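Home Journal Issues Articles For Authors Search

3. What people do with old computers

3.1 How I came to be asking

I should say at the start that this part of the study nearly didn't happen. The Tadum survey was meant to be about household spending on electrical goods, and I had put in one question about old computers more or less as an afterthought: "Is there a computer in your home that no one uses any more?" We posted 1,000 forms to addresses in Trokorside and got 433 back, and a good many of those came back with writing all round the margins of that one question. People had a lot to say about their dead computers! They told me which cupboard it was in, who had bought it, what it had been used for, and (very often) how bad they felt about it.

So I went back. I wrote to everybody who had ticked the box saying they wouldn't mind a visit, and ended up sitting in 21 living rooms, kitchens and one rather chilly conservatory, drinking tea and asking people why they hadn't got rid of the thing. What follows is mostly drawn from those talks, with the survey answers in the background. I have kept people's words as they said them wherever my notes were good enough, and where they weren't I have left the quotation marks off.

A word about terms. Others who write about this call it "hoarding", "stockpiling" or "hibernation". I don't much like the first two, which make it sound as if there's a plan. Hibernation is better, though it does suggest that the computer is going to wake up in spring, and most of these won't. I'll use "keeping", which is the word the people I met used themselves.

3.2 Keeping it for the parts

The reason I heard first, and heard most, was that the computer had good parts in it. This came from people who had never taken the side off a case in their lives as well as from those who plainly had. One retired bus driver told me he'd put extra memory in his in the year his daughter started college, that it had cost him a fair bit, and that he wasn't about to hand it over to the tip for nothing. A woman two streets away said much the same about a machine she had bought second-hand and never opened. "There'll be something in there somebody wants," she said, and patted it.
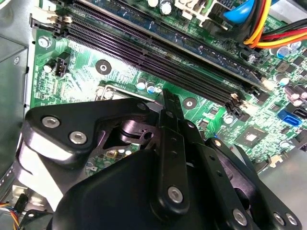 Figure 4. Memory slots and power cables inside an opened desktop computer.

What interests me is how the value sticks to the part at the price that was paid for it. Memory bought years ago is usually worth very little now, and I think most of my visits involved someone who half knew this. They would give me the original price quite precisely and then go vague. I asked the bus driver what he thought he might get for his today and he laughed and said he'd rather not look it up. I have put this down in my notes as "price memory" (pun not intended at the time, though I've grown fond of it). It turned up with other things too, such as a printer, a bread maker and a set of golf clubs, but with computers it was stronger, perhaps for the simple reason that you can't see the useful bit from outside and so can go on believing in it.

There was a smaller group for whom the parts really were in use, or going to be. Four of the people I visited mended computers for friends and family, and their spare rooms were a different sort of place altogether. Things had labels. There were margarine tubs of screws sorted by length. These people did get rid of machines, and often, but only after they had gone through them, and they were quite scornful of anyone who sent a whole one off for scrap. I would call this working stock and leave it out of "keeping" altogether, although on the survey form the two look exactly the same. That is a weakness of the form, and it's my fault.

3.3 Keeping it for what's on it

The second big reason was what was stored inside. Photographs came up again and again, then letters, then tax and business papers. Very few people were sure what was there. "I think the christening's on that one" is a fairly typical line from the transcripts. Most had copied some files across when they bought the next computer and weren't certain how many, and checking would mean finding the right lead for the screen, clearing a table and hoping the thing would start. It's an afternoon's work with a good chance of disappointment at the end, and I can't say I blame anyone for putting it off (I have been putting mine off since before this project began).

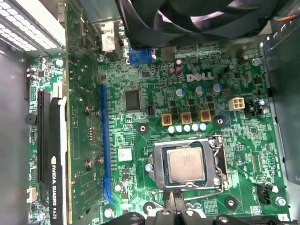

Mixed in with this was worry about strangers getting at the files. I had expected that to be the main thing, going by what the council's leaflets say, and it wasn't. People raised it when I asked, and sometimes only then. When they did bring it up without being asked it was nearly always about bank details. Several had heard that you could put a drill through the drive and be safe, and two owned the drill and knew roughly where the drive ought to be, but neither had done it. One said it seemed a brutal thing to do to something that had never let him down.

I do want to stay with that remark for a moment, as it's easy to smile at and move on. People spoke kindly of these machines. They'd written a dissertation on one, or run a small curtain-making business from it, or played the same card game on it every night through a bad winter. Unnithan House, the sheltered flats at the top of the hill, had a shared computer in the lounge that had been unplugged for years, and the residents had voted to keep it there with a plant on top. I asked whether it was in the way. It was, they said, a bit.

3.4 Not knowing where it goes

The third reason is the dull one, and I suspect it does more than the other two put together. People didn't know where to take it. Trokorside has a recycling centre that accepts computers, but you need a car to get there and you have to book. The Flatow scheme, which collects from the door, had sent out leaflets the December before my visits, and only a few people I spoke to remembered getting one. Those who did remember thought it was for fridges.
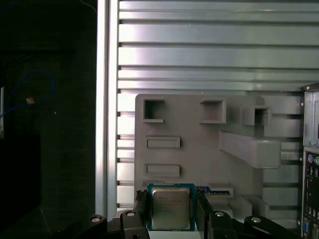 Vol. 21, No. 4

I tried the booking line myself and got through on the third go. The person who answered was helpful and cheerful and couldn't tell me whether the computer would be mended, taken apart or crushed, which was the very thing that most of my tea-providers wanted to know. It mattered to them a great deal. Several said they'd hand theirs over tomorrow if they could be told that somebody would get some use out of it, even if it was only for the parts, and this brings us back round to 3.2.

When I went through the written comments on the survey again with this in mind, the same wish was there all over the margins: a school, a charity, "a young person who's handy". Only a handful mentioned money. I had coded most of these comments under "sentiment" the first time through, and I now think that was wrong and have moved them to a heading of their own, "wants it used". The revised coding is the one used in the tables in section 4, so anybody comparing them with the earlier Tadum working paper will find that the totals for sentiment have dropped.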